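Questions we keep getting about thin plastic bags and loose produce, answered by someone who has read too many package claims. Prices and counts come from our own kitchen log at Clavbridge, kept since January.

**Do I need a bag for every kind of fruit?**

No, whatever the roll by the scale suggests. A plate on the counter does the job for anything you plan to eat soon. 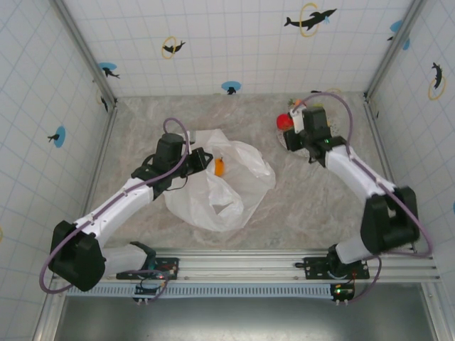
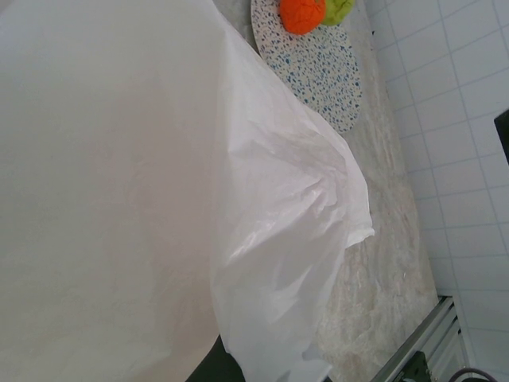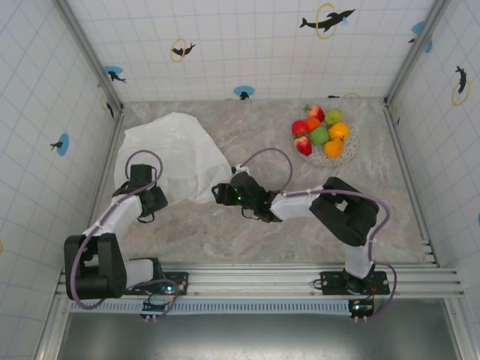 **Why won't the bag stay open while I fill it?**

Thin film clings to itself. Fold the top back into a cuff before you start, and put the heaviest piece in first. The Ginholm bag stand is supposed to fix this. We tried it for a month and went back to the cuff.

**Are "freshness" bags worth the extra money?**

We doubt it. The Kershaw pack cost us 19 dollars, and our peppers went soft at the same pace as the ones in plain bags. Maybe your fridge is kinder than ours.

**Should the bag be tied shut?**

Not for most produce. A tight knot traps moisture, and you'll tear the bag getting it open again. Twist the neck loosely and tuck it under.

**Can I use the same bag twice?**

Yes, if it held something clean and dry. Turn it inside out and shake it over the sink. Bags that held raw meat go in the trash, no matter what the forum says about vinegar.

**How many bags does a household get through?**

Our log shows 315 so far, and that's with reuse. Clanditz prints "2,000 uses" on its mesh bags - we'd like to meet whoever checked. Our first one lost its drawstring before spring.

**Does it matter what goes on the plate together?**

A little. Ripe bananas and apples hurry their neighbors along, so give them their own spot. Carrots do better in the fridge.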